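Corina Gasser has directed residential services at Fludow Tree and Garden for 4 years. The company maintains 607 properties across the Skodetti valley, most of them older lots with mature shade trees. We spoke with her in August, when requests for pruning are at their highest and, in her view, often premature.

"A homeowner sees a dead branch and asks for the whole crown to be thinned," Ms. Gasser said. "Our first duty is to inspect the roots and the soil. In this valley the soil is usually compacted, and pruning does nothing for that."
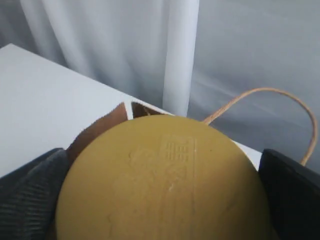 *A raised design on a mustard-yellow surface.*

Fludow's crews now carry out a soil review before any work on trees over a certain age. Where compaction is confirmed, they loosen the ground with compressed air and spread a layer of wood chips, kept clear of the trunk. Ms. Gasser stated that the service was first offered in the Ayala district, where new driveways had been laid close to established oaks.

"The driveway contractor leaves, and the tree declines slowly over several seasons," she said. "By the time the owner calls us, the cause has been forgotten."

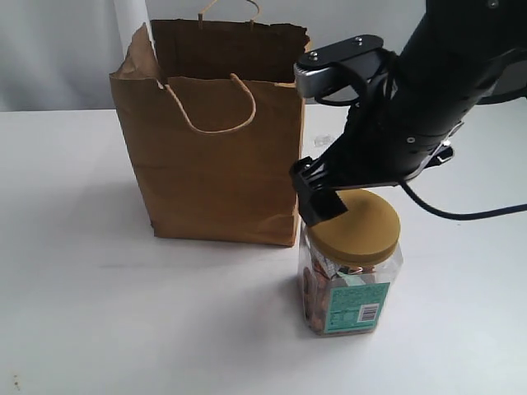
*Reading time: 2 minutes*

Asked about cost, Ms. Gasser said that a standard soil review is priced separately from pruning, and that clients receive a written report whether or not they order further work. Removal of a large oak can exceed $3,000. Soil treatment for the same tree generally begins at $1,000.

Records of each visit are kept in Flostar, the company's scheduling system, so that a later crew can see what was done and when. Ms. Gasser regards this as the most useful change made during her tenure.

"Clients move away and crew leaders retire," she said. "The tree is still there, and the next person should not have to guess."

Fludow will extend the soil review to hedges and young fruit trees once additional crew members have completed their training.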